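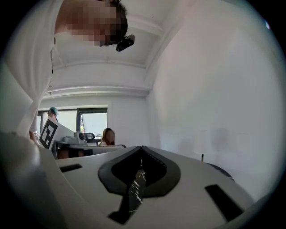

Step 1. Look up before you start

When you want to paint a room, begin with the ceiling. If it has beams, as in our room in Narkbridge, check the sides of them also, where dust likes to stay. I use a soft brush and then a cloth which is only a little damp.

Step 2. Choose the white

We painted the walls and the ceiling in the same white. With daylight from the window it looks calm, and the small shadows of the beams are enough decoration for me. Try a sample on the wall first and look at it in the morning and again in the evening.

Step 3. Paint the beams

Cover the window frame with tape, so that it stays dark. Paint the beams with a small brush, then the ceiling between them with a roller. Leave it to dry for the time written on the tin.

Step 4. Paint the walls

Start at the top corner and go down. I bought 300 ml extra for repairs and used 100 ml of it behind the door. Take off the tape slowly, while the last coat is still a bit soft.

Updated 4th April: I have corrected the order of steps 3 and 4.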